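Why Do Clothes Wrinkle?

Your shirt was perfectly smooth when it went into the drawer. Now it looks like a map of the Alps. Who did this? Mostly water, heat and you.

What cloth is made of

Pull a loose thread from an old sock and look at it through a magnifying glass. You'll see lots of thin hairs twisted together. They are called fibers, and each one is built from long chains of tiny parts called molecules.

Cotton chains hold on to their neighbors, a bit like kids in a line holding hands. Water makes them let go. While the cloth is wet the chains slide around, and as it dries they grab hold again wherever they happen to be. If the shirt is in a heap on your floor, they grab hold in the shape of a heap. (Your floor has a lot to answer for.)

Polyester and nylon hardly soak up water, so they wrinkle less. They aren't magic, though. Any cloth will bunch up if it's pushed together.

Dark cloth, with folds and creases:
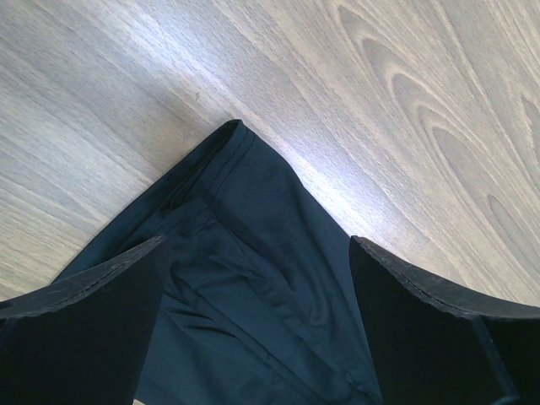
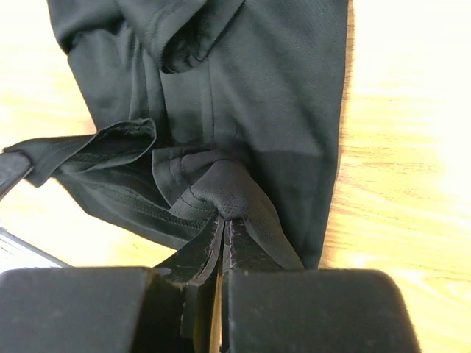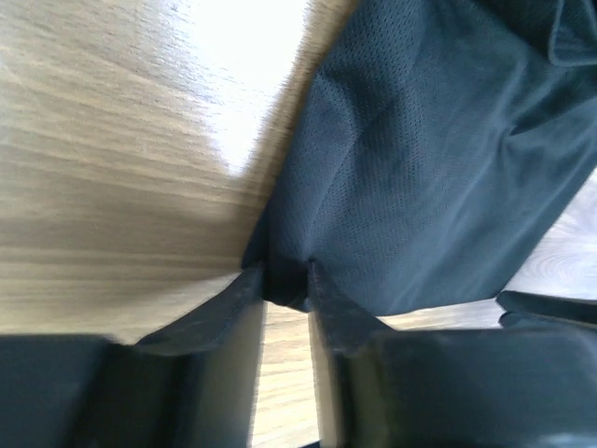
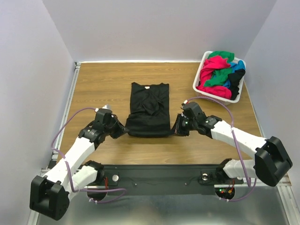
Try it: the great crumple test

You need 4 scraps of different cloth, a cup of water and a grown-up who isn't fussy about the table.

1. Dip each scrap in the water and squeeze it out.
2. Scrunch each one into a ball. Be mean.
3. Leave them overnight. Staring does not speed this up.
4. Open them out and line them up from smoothest to worst.

Vilja Nieminen, age nine, tried this with her brother's old pajamas and reports that cotton lost badly. Her brother reports that they were not old.

So how does an iron work?

Heat and steam loosen the chains, and the flat, heavy iron makes them settle in straight lines. Hanging a damp shirt up does some of the same job, only slower – its own weight pulls it down.

You could also fold your shirts as soon as they're dry. Grown-ups have been suggesting this for more than 1000 years.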